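Itlow Shed Sounds

A free collection of 1000 short recordings of small household and workshop noises, for anyone making radio plays, games, podcasts or school projects. Lids, hinges, drawers, jars of screws, rain on a tin roof — it's all in here!

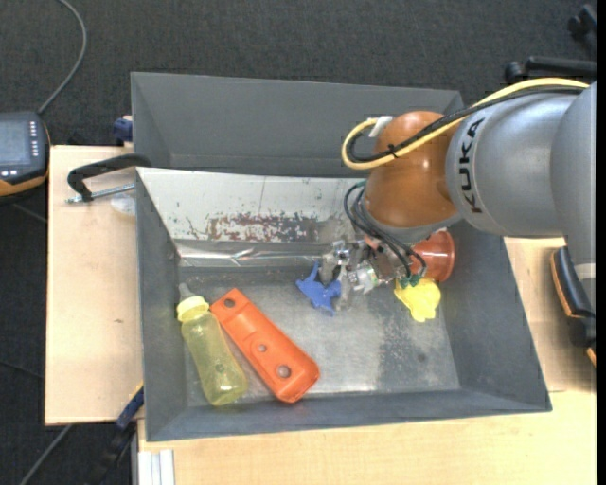 What you get

The sounds are sorted into 18 folders by the kind of noise, so a squeaky gate sits with the other squeaks and the gates folder only has latches and bangs. Every file is a mono WAV. The longest runs for 80 seconds (it's the roof one, and it's lovely with headphones on).

There's also a plain text list, sounds.txt, with one line per file: name, folder, length in seconds, and a few words on what made the noise.

File names

Names go folder, object, take, like this:
rattles_teacup_03.wav
creaks_stairs_01.wav

Take numbers sometimes skip. I threw out any take with a magpie in it, except in the magpie folder.

How it was recorded

Mostly in my shed in Itlow, plus a July trip to Stustitz for the big doors and the old lift. I haven't added any echo or changed the colour of the sound. Levels are as recorded, so the quiet ones are very quiet — turn down before you skip to "bangs".

Known problems

creaks_stairs_04 has a click near the start.
Fridge hum in most of "paper". Sorry, I only noticed at the end.
"Water" is thin. More taps and kettles are on the way!

Using it

Use the sounds for anything you like, paid or unpaid. A credit to Czesław Szewczyk would make my day but you don't have to. If you make something with them, please send it over, I listen to every single one.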